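Zesedum House Residents' Association
Minutes of the kitchen and common areas meeting
2023-04-07, held in the Soden Room

Present: 10 residents, plus the building representative from Cortés Property Services. Apologies were received from two households on the upper floor.

1. Minutes of the previous meeting

The minutes of the November meeting were read and approved with one correction. The cost of the replacement freezer seal should read 17 dollars.

2. Matters arising

The dripping faucet in the shared kitchen has been repaired. The cupboard door by the window still does not close. Cortés will send someone to look at the hinge and will let residents know the day before.

The key to the storage closet has been found and is back on its hook.

3. Shared snack table

The meeting discussed how the marble-look table is being used. Several residents said that food, drinks and toiletries end up on it together, and that it is hard to tell what is for sharing and what has been left behind. Others felt the table works well enough and did not want a long list of rules.

The points raised were as follows. Fruit should stay in the white mesh basket, grapes included. Cans should be left standing up. Loose bottle caps should go back on a bottle or into the recycling. Razors and other bathroom items do not belong with the food, even when they are still in the box.

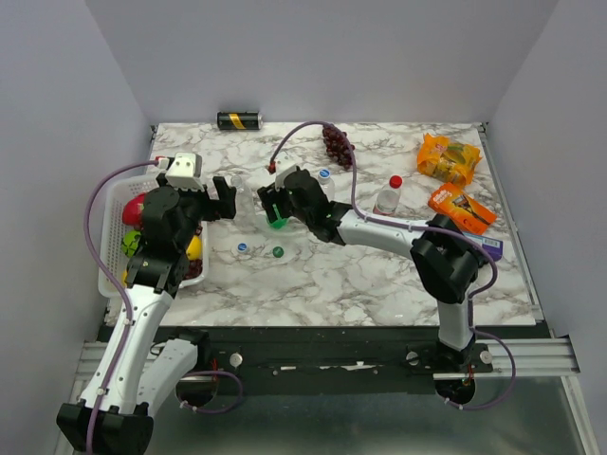
4. Decisions on the table

Agreed: the table is for food and drink that anyone may take. Personal items go on the shelf by the door.

Agreed: the table is to be cleared and wiped every evening by the household on the kitchen rota. Anything left without a name goes into the lost property bin and is kept until the next meeting.

Agreed: water bottles are to be marked with a name or apartment number. Red caps and blue caps were suggested as a way of telling them apart, but the meeting preferred a marker pen – caps get swapped too easily.

A second basket for the produce was proposed. The vote was close and the proposal was carried. The basket is to be the same size as the present one or smaller.

5. Supplies and budget

The kitchen fund stands at 235 dollars. The Butico order for paper towels, dish soap and trash bags will be placed this month as usual. Nearly 200 dollars of the fund is already set aside for the new microwave, so the second basket will be paid for out of the coffee money.

It was asked whether fruit could be added to the regular order. No decision was made. Residents who want this should write their choices on the sheet on the refrigerator – apples, lemons and grapes have been asked for so far.

6. Any other business

The recycling bin is too small for the number of bottles and cans now being used. Cortés will find out whether a larger one can be supplied at no charge.

Residents were reminded to fold open snack bags shut and clip them. Clips are in the top drawer.

The next meeting will be held in the same room. The date will be posted on the notice board.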